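Search this forum
Keywords
Advanced search

Parallel jaw grippers for chair handling, stock vs. printed fingers

obed_dankwa wrote:
We are choosing grippers for a two-arm setup and I'd like to hear from people who have run both kinds. The job is holding a white chair upside down on a table by the seat frame, one gripper on each side of a leg, then turning it over. The stock fingers are the short steel ones from Hamann. The other option is the flat printed fingers from the Brastwood files.

After 32 tries with each set, the printed ones dropped the chair less. The steel ones hold harder, but they slide when the rail isn't square to the jaw. I have the force limit the same on both arms.

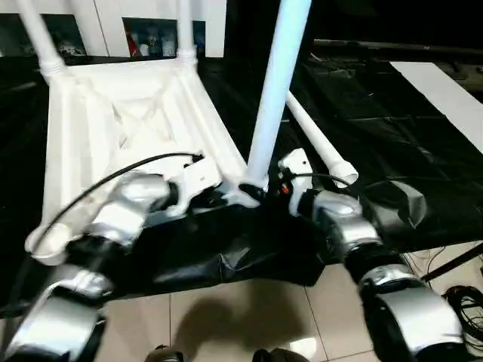

The part I can't settle is where to hold it. Near the base of a leg the frame is stiff and the grip doesn't shift much. Out in the middle of a rail the plastic flexes, and then the two arms start to fight each other. I'd like to keep both grippers close to the same leg, but that leaves very little room between the wrists when the turn starts.

Controller is the Fanaria one, position mode, with the force limit set in the gripper driver.

binley_bench wrote:
Your problem is position mode. Two arms on one stiff part in position mode will always fight, whatever fingers you put on. Run one arm in position and let the other one comply. We went through 2 sets of fingers before we worked that out.

jhollmann wrote:
I don't agree that it's all the controller. We run compliance on both sides and steel fingers still slid on molded plastic. Thin rubber on the pads fixed most of it. Printed fingers bend a little, so they line up with the rail by themselves. My guess is that's what Obed is measuring.

Also check your cables. If the loop from the gripper hangs over the part, it can catch on a leg during the turn. I tie mine down at the forearm and leave slack only at the wrist.

obed_dankwa wrote:
Cable hasn't caught so far, but I see the point and will move the loop. I can try rubber on the steel set this afternoon.

binley_bench - does the Fanaria let you mix modes per arm? I only found one setting for the pair.

binley_bench wrote:
Yes, but it's under the arm profile and you have to restart the controller after. Start with low stiffness on the compliant arm and raise it until the chair stops sagging.

And I still wouldn't buy anything until you've done that. Comparing fingers while the arms are pulling on each other tells you which finger bends more. It doesn't tell you which one grips better.

jhollmann wrote:
Bending more might be what he needs, though. It's a chair, it doesn't have to be placed to a tenth of a millimeter.

What does wear out is the printed pads. Ours got polished after a month and started to slip. Print spares.

obed_dankwa wrote:
OK. Plan is to switch one arm to compliant, leave the fingers alone, and run the same 32 again. Then rubber on the steel. Will post the drop counts for both.

Contact us | Forum rules | Copyright Binley Forums | Back to top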